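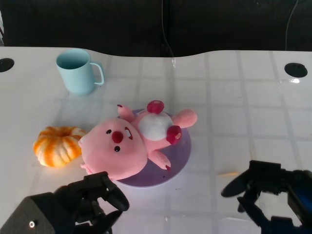

2021-12-12
Filed under: Diary, Home, Sorting things out
Print this entry | E-mail this entry

Up before seven again. Oatmeal, then the dishes from last night, then I started on the toys. I had put it off since Thanksgiving. The box for the Kennedy Street drive has to be dropped off before the holidays and so far it had one puzzle and a scarf in it.

I used the white table. The couch is no good for sorting because everything sinks into the cushions and ends up looking like it belongs there. On the table you can see the dirt and the loose threads. The grid lines on it are handy too, for keeping piles straight, but my piles did not stay straight for long.

The pink one took the most time. I call it a beaver. Alby Waaka says it could be anything with teeth. It has a big round head, a white belly and a dark red nose, and it won't stay sitting up unless you prop it against something, so I laid it on its back on the purple plate while I got on with the rest. The plate is from the set we bought when we moved to this apartment, and it has lost all its companions. I don't eat off it anymore. It has become the thing I put other things on: keys, pills, buttons, now a beaver.

The blue mug was on the table the whole morning. I kept meaning to move it and kept working past it. It is the one with the darker inside, which hides tea stains, and I suspect that is why it gets picked first every time.

I went over the beaver for damage before deciding. The seam along one side had opened up two years ago and I closed it then with the wrong color thread. You have to turn it over to find the place. I checked the eyes by pulling on each one. They held. The nose felt firm. I looked at the feet last, since those are what gets chewed.

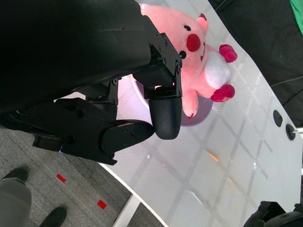
The feet are a deeper red than the rest, with bumpy toes, and I had forgotten that. I had also forgotten the little bit of red on the tip at the bottom end. You can own a thing for years and only know its face.

I did not put it in the box. I wrote it down as a maybe, and it can stay a maybe until the car is loaded. The list for the drive says no stuffed toys unless washed, so at the least it needs to go in the machine inside a pillowcase on the cold setting. The last time I did that it took 2 days to dry on the rack. The filling holds water in the head.

Lunch was soup. Alby called in the middle of it to ask if I still had the Umex drill, and I do, and he is coming to get it. He has 19 feet of shelving to put up in his garage and wants to start before it gets any colder. I told him I would keep the bits together in a bag this time. In May he lost the one he needed and blamed me for it. I said I would also ask for my ladder back, and he went quiet and then talked about the weather.

Spent the afternoon on the closet. Found the receipt for the Vesudon heater, $47, and the warranty card that was never sent in. Put both in the drawer. I doubt I will ever need them, but the heater has started clicking when it warms up, so we will see.

The box now has the puzzle, the scarf, the wooden train and the picture books that nobody had written in. There is room left on top - enough for the beaver if it comes to that. I taped the bottom a second time.

Need to buy: dish soap, thread (pink, a real match), tape.

To bed early. Wind is up and the back gate is banging, but I am not going out to it tonight.

Print this entry | E-mail this entry

This site uses cookies to remember your settings. By continuing to read you agree to their use. OK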